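Kimemham Home Notes
Print this page | E-mail this to a friend
Filed under: Kitchen Table Jobs, Water Play, Plastics

Water play on the table without soaking the house

I've been meaning to write this one up since April, when my sister asked how I manage to let small people loose with a tray of water indoors and still have a kitchen floor at the end of it. The answer is that I did it badly for a very long time! I used to fill the washing-up bowl to the brim, plonk it on the good table and then run about with tea towels. These days I do it with a wide tray, a couple of buckets and a net, and it's a much calmer business.

Start with the tray. You want something rectangular with a good flat rim, and little feet if you can find them, as a tray that sits right down on a wet table sticks like a limpet and then comes up all in one go (with the obvious result). A washing-up bowl is too deep and too narrow, and a baking tray is far too shallow – I've tried both. Ours is plain blue plastic, and small bright green toys show up beautifully against it when you're hunting for the last one.

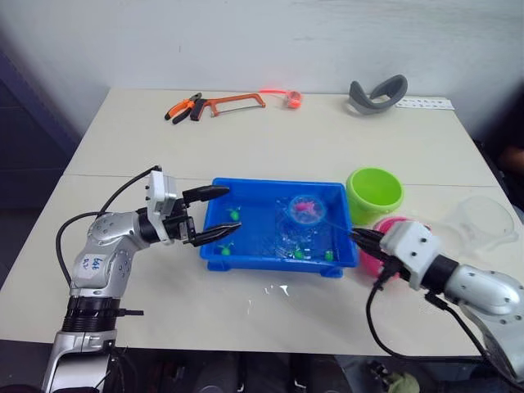
Fill it where it's going to stay. I know it's tempting to do it at the sink and carry it over, but even a shallow tray sloshes horribly once you're walking, and it always goes over the front edge and down your slippers. Use a jug. Mine is an old Hernetti measuring one with the handle glued back on, and I stop long before the water gets anywhere near the rim. You need less than you think. If the toys can bob about, that's plenty.

Wipe up the splashes as they come if the table is one you care about. A white or pale top is quite forgiving, but water left under a bucket for an afternoon will leave a ring on some finishes. I keep an old flannel on my shoulder, which looks ridiculous and saves a lot of walking.

Buckets go beside the tray

I used to put the buckets on the floor. Don't! Everything that comes out of the water then drips all the way down, and somebody skids on it before elevenses. Stand them on the table right up against the tray, so the net only has to travel a hand's width. Two different colours is handy, as you can have one for things that are waiting to go in and one for things that have been caught. We use lime green and bright pink, and there's never any argument over which is which.

As for the net, go for a small round one with fine mesh and a slender handle. The big seaside sort holds half a pint of water and flings it at the wall. Teach them to lift the net, let it hang over the tray while they say the alphabet up to G, and only then swing it across to the bucket. Celeste Meireles, my neighbour, does it with a verse of a song instead, and her floor is drier than mine, so perhaps G isn't far enough.
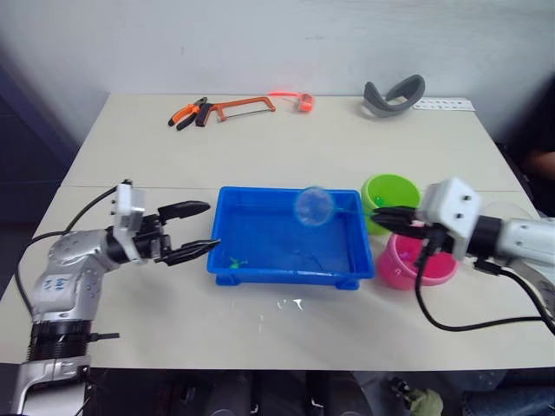
Emptying and putting away

Bail first, tip later. I scoop out what I can with a plastic beaker, then lift the tray with both hands from the short ends and pour it off one corner into the sink. If it's sunny the last of it goes on the tomatoes.

You can also siphon it with a length of clear tubing, and that's what I do if I've been daft and overfilled. Fill the tube with water first, keep a thumb over each end, put one end in the tray and the other in a bucket on the floor, and let go. See-through tubing is much the best for this, as you can spot an air bubble straight away. Afterwards hang it in a loose loop over a door handle to drain. Please don't coil it up tight and shove it in a drawer, as I did with my first bit. It went cloudy and smelt like a pond.

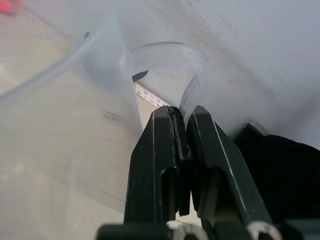 Clear tubing, held at the tips and arching up in a loop.

Toys want a rinse and a proper dry on a towel, and anything that squirts needs squeezing until it stops dribbling. Nets I peg on the line by the rim. The tray goes on its side behind the bread bin with a sheet of kitchen paper under it until morning, and then it lives on top of the wardrobe with the buckets inside it.

Print this page | E-mail this to a friend
Tags: trays, buckets, wet afternoons, drying plastics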